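Rural Road Design, Unit 6
Two-lane roads: markings, curves and meeting traffic
Handout for second-year students, revised 2024-04-23
Course leader: Nyokabi Muriithi

6.1 Scope

This unit covers two-lane, two-way roads outside built-up areas and their transitions into small settlements. Multilane roads are in Unit 8. Bring the Clutlow survey sheets to the session; the exercise in 6.5 uses them.

6.2 Terms

Center line. Separates opposing directions of travel. Broken where crossing it to pass is permitted, solid where it is not.
Edge line. Marks the outer limit of the traveled lane. Continuous on most of the roads we study.
Sight distance. Length of road visible to a driver at a given point, measured along the lane and not across the inside of the bend.
Inside of curve. The side nearest the center of the arc. Obstructions here reduce sight distance first.
Seam. Joint between two adjacent strips of asphalt. A seam seldom follows the markings exactly and should not be recorded as one.

6.3 Reading a curve from the driver's position

On a flat approach the driver has few cues to the sharpness of a bend. The edge line on the outside of the curve is the strongest of them. It stays in view longest and its change of direction can be read before the bend is reached. The broken center line gives a second cue: the dashes appear shorter with distance, and the point where they begin to swing aside indicates where the curve starts. Buildings beyond a bend draw the eye and may hide the road behind them.
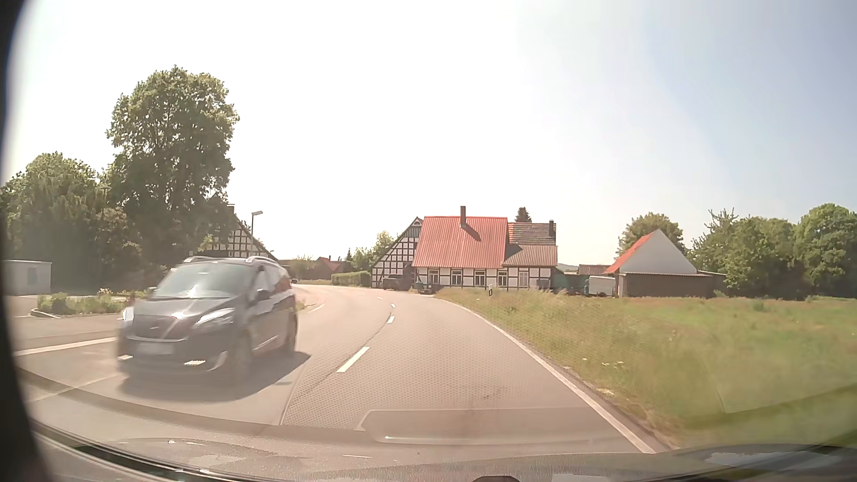 Sachiko Nakajima objects that the outside edge line gets too much credit in this section. On the Ronum road, she writes, the dashes told her more than the edge line did, the verge there being overgrown in January and the paint worn off for 200 m. Her point is accepted for roads in poor repair. The order of cues given in 6.3 assumes that both markings are in serviceable condition.

6.4 Meeting traffic on the curve

An oncoming vehicle on a bend is seen at an angle, front and flank together. Its apparent width is therefore greater than on a straight, and inexperienced drivers tend to move toward the edge line. Lane position should be judged from the wheels against the center line. Glare from a windshield or hood can mask this for a moment. Record glare separately on the sheet, with the time of day.

6.5 Exercise

The Clutlow section runs from station 1,233 to station 2,197, in meters.
(a) Compute the length of the section.
(b) Mark the start and end of each curve on the plan.
(c) State for each curve whether a broken center line is acceptable, and give the sight distance used.
(d) Sheet 23 has the east and west lanes reversed. Correct it before use.

Written answers go to Emmanuel Biwott. Show all working for (c).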